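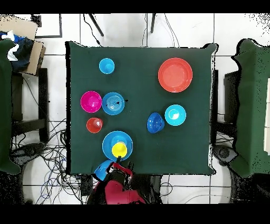 Photo: Kimie Nagano / Plistberg bench 2

Ticket: arm stops short on yellow cup pick
Status: open, waiting on Steiner
Reported by: K. Nagano, Gutthorpe site
Priority: high (safety item, see 14:20)

Saturday 9:40. Dish sorting job. Arm goes for the yellow cup on the blue plate, gripper fingers get down near the plate rim, then joint fault and it holds. No alarm tone. Power cycle clears it, comes back next pick on the same cup. Large red-orange bowl and the magenta one pick fine.

10:15. Swapped gripper cable. No change. Put old one back.

11:05. Log shows torque spike on joint 5 every time, 200 ms before the hold. Limit was set to 1,180 in the config, don't know who changed it. Put back to default. Two good picks then fault agian.

13:30. Cloth is rumpled along the borders, wondering if table height is off from the calibration. Recalibrated, same fault. Not ruling it out.

14:20. SAFETY. Hit pause on the pendant while it was in hold and the arm dropped a few centimetres before the brake caught. Nobody's hands near it. Locked out, tag on the switch. Do not run til this is sorted.

15:10, I. Kaufmann: Saw a drop like that on the Bendutitz unit, was a worn brake. Keep the lockout on. Can you send the full log, not just the fault lines? Also leave the cabling beside the table as is til I've had a look.

15:25, KN: Log attached. Colour code on the brake lead doesnt match the manual either. Asked Steiner for the right drawing.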